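Dankwa Test Kitchen Opens Saturday Baking Classes to Beginners

Tuesday, 22nd October

The Dankwa community test kitchen will run a free bread course for people who have never baked a loaf, starting the first Saturday of next month. Sign-up opens this week at the front desk and by phone.

The course covers a white pan loaf, a soft dinner roll, a no-knead round and a sweet braid. Each session lasts three hours, and students take home what they bake. Flour, yeast, salt, sugar and butter are provided. People are asked to bring an apron and a container with a lid for leftover dough.

Korkor Ansah, who manages the kitchen, said the course grew out of the one-day workshop held in May. That workshop filled up in two days and the kitchen had to turn people away.

"Most of them told us the same thing," Ansah said. "They had tried bread once, it came out like a brick, and they quit. One class is too short to fix that. You need to make the same dough again the week after."

The kitchen served 2,363 people last year through its classes, shared oven days and holiday baking sessions. Of those, 1,279 came for the first time. Ansah said bread was the most requested subject on the comment cards, ahead of pie crust and canning.

Senyo Odoi will teach the course. He baked at a hotel for many years before moving to teaching, and he has led the kitchen's pie and pastry evenings since last fall. He said he plans to keep the equipment simple. Students will mix by hand in a large bowl, and the stand mixers will stay on the shelf until the last session.

"If you can feel when the dough changes, you can do it in any kitchen," Odoi said. "At the start it sticks to everything. After 10 minutes of kneading it pulls away from the bowl and it springs back when you press it. I want people to know that by hand first."

The first session is the pan loaf. Odoi gave out the method he will be using so that people who can't get a place can try it at home.

For one loaf, stir together three and a half cups of bread flour, two teaspoons of instant yeast, one and a half teaspoons of salt and a tablespoon of sugar. Add one and a quarter cups of warm water and two tablespoons of soft butter. Mix until no dry flour is left in the bottom of the bowl, then cover it and let it sit for 10 minutes before kneading.

Knead on a lightly floured counter until the dough is smooth. Put it in an oiled bowl, cover it with a damp towel and leave it until it has doubled. That usually takes an hour in a warm room and can take closer to two in a cold one. Press the air out, flatten the dough into a rectangle, roll it up tightly and set it seam side down in a greased nine-by-five-inch pan. Let it rise again until it stands an inch above the rim.

Bake at 375 degrees for 35 minutes. The loaf is done when the top is deep golden and a thermometer pushed into the middle reads 190 degrees. Turn it out of the pan right away and let it cool on a rack for at least an hour before slicing.

Odoi said the last step is the one students skip most often. A loaf cut hot turns gummy in the middle, and people then think they took it out too early.

He also asked students to weigh their flour if they own a scale. A cup scooped straight from the bag can hold a good deal more flour than a cup filled with a spoon and leveled off, and the extra makes for a dry, heavy loaf. The kitchen has scales at each work station, and the handout will list every ingredient both ways.

The second session covers dinner rolls made with milk and an egg. The dough is softer than the pan loaf and harder to handle, and students will practice shaping it into rounds by dragging it against the counter. The rolls can be shaped the night before and kept covered in the refrigerator, then baked in the morning after an hour at room temperature.

The no-knead round comes third. Students will mix that dough at home the evening before and bring it in, so that the class time can go to shaping, scoring and baking. It calls for a heavy pot with a lid that can stand a 450-degree oven. The kitchen has five to lend during class, and students who own one are asked to bring it. Pots with plastic knobs should stay at home unless the knob can be unscrewed.

The braid, in the fourth week, uses a sweet dough with eggs, butter and orange zest. Odoi will show a three-strand braid first and a four-strand one for anyone who wants to try it. The dough takes longer to rise than the others, and that session may run over by half an hour.

Suqin Yuan, who took the May workshop and has signed on to help at the Saturday sessions, said she now bakes twice a week. She keeps one loaf for the house and slices the other for the freezer.

"I toast it straight from frozen," Yuan said. "My first few were flat. I was using yeast that had been in the cupboard for years."

Old yeast is easy to check. Stir a teaspoon of it into a quarter cup of warm water with a pinch of sugar and wait 10 minutes. If the top is foamy, the yeast is good. If nothing has happened, buy a new packet. An opened jar keeps best in the refrigerator with the lid screwed on tight. 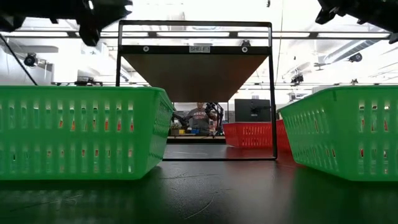
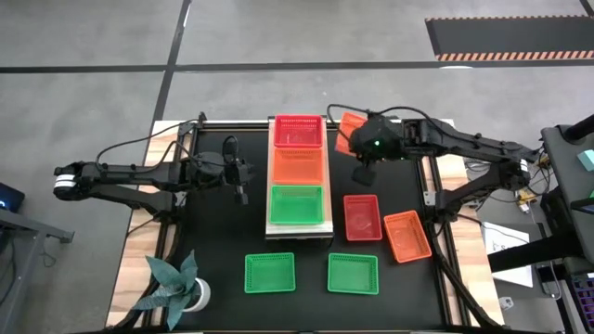
Places are limited to two students per oven. Anyone aged 16 or older can sign up alone, and children from 10 to 15 can come with an adult, who also needs a place. People who miss the first session will not be able to join later, as each week builds on the one before. A waiting list will be kept, and names on it will be called first when the course runs again after the new year.

The ingredients are being paid for by a grant from Isico, a regional grocery distributor, which also supported the holiday baking days. Henrik Meinecke, who handles community giving for the company, said the grant covers flour and dairy for this course and the next one. The kitchen pays the instructor and the power bill from its regular budget.

Ansah said the kitchen is also looking for loaf pans. It prefers plain metal ones in the nine-by-five size, in any condition short of rust. Glass pans are not needed at this time. Donations can be left at the desk during opening hours.

Students with food allergies should say so when they sign up. All four recipes contain wheat, and three contain dairy. The rolls and the braid contain eggs. Odoi can swap the butter in the pan loaf for oil, and the no-knead round is made with only flour, water, salt and yeast. The kitchen does not have a separate gluten-free area and cannot offer a gluten-free version of the course.

A separate evening on sourdough is planned for later in the winter. Hnat Hrytsenko, who has kept a rye starter going for several years, will lead it and give a jar of starter to each person who comes. No date has been set. The evening will be open to people who have finished the bread course and to others who already bake with yeast.

Parking is free in the lot behind the building on Saturdays. The side door will be open from 15 minutes before each session, and students should come in that way, as the front desk is closed on weekends. Sign-up by phone is open from nine in the morning to four in the afternoon on weekdays.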